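Pusora Opens Fabric Bag and Strap Repair Counter in Lindwood

LINDWOOD, 16 July 2024 – Pusora, the household textile care company, has opened a repair and reuse counter at its Lindwood shop on Cosgrove Street. The counter takes in cloth bags, aprons, drawstring sacks, fabric belts and other woven goods that have a torn seam, a worn strap or a missing tie.

The service began as a trial at the company's Nornley branch, where staff took in 2620 pieces before the trial ended. Straps and ties were the most common repair. Torn linings came second, followed by split side seams. Pusora decided to make the service permanent in Lindwood after customers there asked for a drop-off point closer to home.

Customers can bring items to the counter during normal shop hours. A staff member looks over each piece, writes a ticket and gives a price before any work starts. Most simple repairs are ready in eight days. Larger jobs, such as replacing a full lining or rebuilding a handle, can take up to 14 days. The starting price for a strap repair is $8. Items that are too worn to mend can be left at the counter, where usable cloth is cut out and kept for patches.

Dark woven fabrics make up a large share of what the counter handles. Black cloth shows lint and chalk easily, so it is sorted into its own bins and marked with white thread in place of chalk. Long straps are folded along their length before the piece goes to the sewing table, which keeps them from twisting or catching on other items.

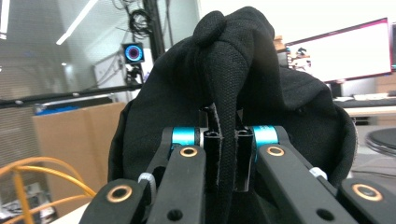

Do items have to be washed before they are dropped off?

Washable items should be clean and fully dry when they come in. Anything that can't go in a home washer should be brushed off and emptied, and the customer should tell staff about any stains so they can be noted on the ticket.

The counter accepts cotton, canvas, linen, nylon and most blends. It doesn't take leather, fur, waterproof outdoor gear or anything with wiring sewn into it. Zippers can be replaced on bags up to 42 inches across. Customers who want a certain color of thread or webbing may bring their own, and the price of the repair stays the same.

Pusora has also put together a short printed guide on storing cloth goods at home. It covers how to fold bags so the handles don't crease, how to keep drawstrings from pulling out in the wash, and when a loose stitch needs attention. The guide is free at both the Lindwood and Nornley shops while copies last.

Unclaimed repairs are held for 42 days after the pickup date on the ticket. Customers may ask for more time by calling the shop before that period ends.

The Nornley branch will go on taking items for repair through the end of July, and these will be sent to Lindwood for the work. Pieces dropped off in Nornley can be picked up at either shop.

About Pusora

Pusora sells and services household textiles, including bags, table linens, aprons and storage covers. The company runs shops in Lindwood and Nornley.

Media contact: Pusora Press Office, Cosgrove Street, Lindwood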